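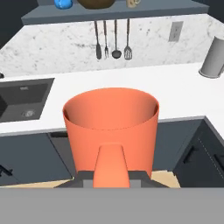
# Chapter 11: Donor Conception and the Law of Parentage

In most families the question of who a child's parents are is never asked. The woman who gives birth is the mother, and her husband or partner is the father. Donor conception separates facts that the older rules assumed would go together. One person may supply the egg, another the sperm, and a third may carry the pregnancy. The adults who plan to raise the child may be any of these people or none of them.

This chapter looks at how legal systems decide parentage when an egg, sperm or embryo has been donated. Medical treatment was covered in Chapter 9 and is mentioned only where the law depends on it. Adoption is left to Chapter 12.

## 11.1 Three kinds of parent

It helps to keep three terms apart from the start.

A **genetic parent** is a person whose egg or sperm was used to create the embryo.

A **gestational parent** is the person who carries the pregnancy and gives birth.

A **legal parent** is a person the law treats as having the rights and duties of a parent. These include the duty to support the child and, in most places, the right to be named on the birth record.

The word "social parent" is also used, for someone who brings up a child day to day. A step-parent is often a social parent without being a legal one. Students sometimes use "real parent" in written work. Avoid it – different people mean different things by it, and it hides the point that has to be decided.

## 11.2 A case to work with

The following case is used throughout the chapter.

Kaja Kalniņš and Priit Jaunzems have lived together for several years and are not married. After tests they are told that they are unlikely to conceive without donated sperm. They are treated at the Strazds Clinic in the town of Stumov. Both attend a counselling session and both sign the clinic's consent forms. The donor was recruited through an agency called Prolo and has agreed that his details may be kept on a register.

The first two cycles of treatment fail. Before the third, Priit moves out. He does not write to the clinic and his consent form stays on file. Kaja goes ahead, becomes pregnant and gives birth to a daughter in June.

Kaja is both the genetic and the gestational parent, and no system discussed in this book would deny that she is the legal mother. The donor is a genetic parent. Priit has no genetic link to the child, but he signed a form agreeing to be treated as her father.

## 11.3 Where consent comes in

Many systems answer the question of Priit's position by looking at consent. If he agreed to the treatment and did not withdraw before it took place, he is the legal father. His feelings at the time of the birth do not matter, and neither does the fact that he had left the home.

This approach has a practical advantage. A signed form is easier to prove than an intention. It also gives the child a second legal parent from birth. The difficulty lies in the details of withdrawal. Some systems require written notice to the clinic, while others accept notice given to the partner. A few treat the end of the relationship as ending the consent as well.

Forms also go wrong. Pages are left unsigned, the wrong version is used, or a form is dated after the treatment instead of before it. Section 11.6 deals with the ways courts have handled these mistakes.

## 11.4 The position of the donor

A donor who gives through a licensed clinic is usually protected from any claim for support, and has no right to contact with the child. Private arrangements are less certain. If Kaja had found a donor through friends and used no clinic at all, he might well be the legal father, whatever the two of them had agreed between themselves.

Whether the daughter may later learn who the donor was is a separate matter. Access to information does not make the donor a parent – the two questions should be answered one at a time. Registers, and the age at which a person may apply to see an entry, are covered in Section 11.8.

### Before you read on

Write a short note setting out who you think should be the legal parents of Kaja's daughter. Keep it, and compare it with your view after reading Section 11.6.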